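Participants Wanted: Household Storage and Clutter Study, Huldale

May 2024

The Trastmont Center for Housing Studies is looking for adults living in Huldale and the surrounding townships to take part in a study of how people store things at home. We are interested in the items that have no fixed place: what they are, where they end up, how long they stay there and how people decide to keep them or get rid of them.

The study is led by Solange Meireles. Home visits are carried out by Jana Tiedemann and Reinhold Hinrichs. It follows an earlier survey by mail, which was answered by 800 households in the county. The survey told us a good deal about closets, basements and garages, and very little about drawers, bins and the tops of refrigerators. People found it hard to answer questions on paper about things they had stopped noticing, so this time we would like to come and ask in person.

We have room for 53 households. Places will be filled with a mix of renters and owners, small and large homes, and people who have moved recently as well as people who have not moved in decades. You do not need to have a lot of belongings to take part. You do not need to have too few, either. Please do not tidy up before we come.

Who can take part

You must be 25 or older and have lived at your current address for at least one full year. You must be able to make your own decisions about the things kept in at least one shared area of the home, such as a kitchen, hallway or utility room. If you share the home with other adults, they need to agree to the visits, though they do not have to be interviewed. Households with children are welcome. Children will not be interviewed.

We cannot accept people who rent out their homes for short stays, or who run a store or resale business from home. If you are planning to move before the end of August, please wait for the next round.

What you will be asked to do

The study has four parts, spread over six weeks.

First visit. One of our interviewers comes to your home for up to two hours. You choose three places where loose items collect. The interviewer goes through each one with you, item by item, and asks when it came into the house, when it was last used and what you expect to do with it. We do not open anything you have not chosen. Mail, medicine and financial papers are left alone.

Bin exercise. You are asked to gather items from around the home that have no regular place and put them together in one container of your own. Any tub, box or tray will do. Past participants in our pilot group brought together rolls of tape, balls, spare keys, candle ends, chargers for phones they no longer had, and in one case a full set of cabinet hinges. 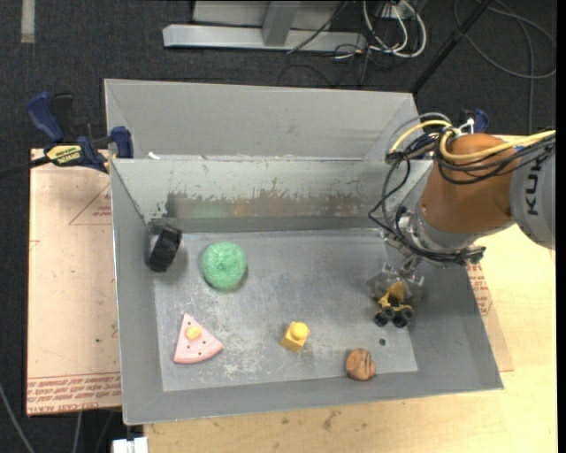 Diary. For four weeks you keep a short written record of anything you take out of the container, add to it or throw away. Most entries are one line long. We supply a paper notebook, or you can use a form on our website. If you forget a day, leave it blank and carry on. Please do not fill it in from memory.

Second visit. The interviewer comes back for up to one hour to look over the container with you and talk about the diary. You may keep, donate or discard the contents afterward as you like.

Photographs of items may be taken during visits if you agree. They will not show faces, house numbers or readable documents. You can say no to photographs and still take part in everything else.

Payment

Each household receives $100 after the first visit and $150 after the second. Payment is by check or gift card. If you stop after the first visit, you keep the first payment. There is no payment for the diary on its own.

Privacy

Your name and address are stored apart from your interview. Published reports will describe homes by type and size only. Recordings of interviews are deleted once they have been typed up and checked. You may withdraw at any time up to two weeks after your second visit, and your material will then be removed.

Your questions about how the data is handled can be addressed to Volker Ackermann at the Center.

How to apply

Call or write to the Center's front office and ask for the storage study form. It is two pages long and asks about your home, who lives there and which times of day suit you for a visit. Paper copies are also available at the Huldale library, at the checkout desk. Return the form by mail or drop it in the box by our main entrance.

We will reply to everyone who applies. If you are selected, Jana Tiedemann will call to set up the first visit. Visits can be made in the daytime or early evening. Interviews are offered in English, Portuguese and German. If you need another language or have trouble with the written diary, note it on the form and we will try to arrange something.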